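Speaker notes: Reading a floor plan before you view
Buyers' and sellers' morning, Sat 31 August
Session 3, Wadel branch

Slide 1. Title

Give the title and the running order. Handouts are on the chairs. Questions at the end, except on units of measurement, which are better dealt with as they come up.

Say at the start: these notes concern the plan printed with a sales listing. A lease plan or a title plan is a different document and is drawn to different rules. If anyone has brought a title plan, ask them to keep it for the legal session after the break.

Slide 2. What a listing plan is

A listing plan is drawn from a single visit, usually with a laser measure and a tablet. Each room is taken at its widest points unless a note says otherwise. Walls are drawn at a standard thickness. Ceiling height is left off in most cases.

It follows that the plan is good for layout and fair for room size. It is poor for anything built in: chimney breasts, boxed pipes, the depth of a window sill. Do not order fitted furniture from it.

Slide 3. The total area figure

Show the Harnico Road plan. Point to the figure at the foot: 3102 sq ft.

Ask the room what they think is in it. Let two or three people answer. Then go through the lines under the figure:
Ground floor, including the porch.
First floor, including the landing and stairs.
Garage.
Outbuilding at the end of the garden.

The house alone comes to 2000 sq ft once the garage, porch and outbuilding are taken off. Both figures are correct. The first is what sits in the headline of the listing, and the second is the one to use when comparing with a house that has no garage.

Leave the slide up for a minute. People tend to copy it down.

Slide 4. Price per square foot

Take the asking price and divide it by the internal area of the house. Do the same for each house on the shortlist, leaving out the same things each time. If one listing does not break its figure down, ring the agent and ask.

Do not use the result to compare a flat with a house, or a bungalow with a three-storey terrace. Stairs and landings count as floor area — a tall, narrow house can give up a good deal of its total to them.

Slide 5. Sloping ceilings

Loft rooms. Many plans carry a dotted line marking restricted head height. Floor beyond the line may or may not be in the total, and the note at the foot of the plan should say which. Where there is no note, assume that it is included.

Practical point for viewings: stand where the bed would go and then sit up from it. A room can be wide enough on paper and only take a bed in one position.

Slide 6. Doors, swings and dead wall

Most plans draw the door swing as a quarter circle. Look for swings that cross each other, and for swings that stop short of a wall. The wall behind an open door is lost to furniture.

Add up the clear wall in the main bedroom. A wardrobe, a chest and a bed head all need some. The Samir Court flat on the handout has a large bedroom with a door or window on every side and no clear run longer than 7 feet. It had been on the market since November when we drew the handout, and viewers raised the wardrobe more than the price.

Slide 7. Orientation

Find the north arrow. If there is none, take the street name and a map and work it out. Write the compass point in each main room before the viewing. A kitchen that faces east will be bright at breakfast and flat by mid-afternoon.

Estate plans are often turned so that the front door is at the bottom of the page, whichever way the house faces. Do not take the top of the page as north.

Slide 8. Viewing with the plan in hand

Print it at full page, one floor per sheet. Take a tape and a pencil. Measure one room only, the living room for choice, and compare. If that room agrees to within a few inches, the rest can be taken on trust at this stage. If it does not, measure the others.

Mark sockets, radiators and the boiler as you go. Mark the fuse board too.

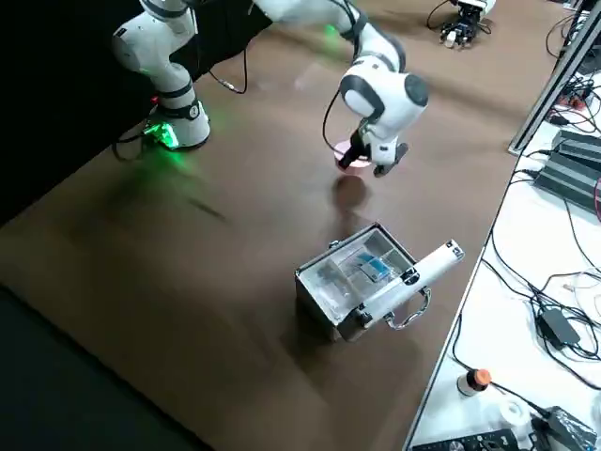 Slide 9. Worked example: Flustard Close

Handout, page two. Three-bedroom semi, rear extension, integral garage converted to a study. Give them five minutes to mark it up.

Points to draw out:
The study is labelled as a bedroom in the listing text and as a study on the plan. Ask for the building control paperwork.
The extension has no radiator drawn. Heating may be underfloor, or absent.
The downstairs cloakroom opens straight off the kitchen.
The utility room has no outside door, so washing goes out through the dining room.

If time is short, drop the cloakroom.

Slide 10. Questions

Likely ones: metric against imperial (use whichever the plan gives first, the other is rounded), who is liable for an error (refer to the legal session), and whether to pay for a measured survey. For an ordinary purchase, no. For a planned extension or loft conversion, yes — and before the architect is instructed.

Spare handouts go back in the box file by the door.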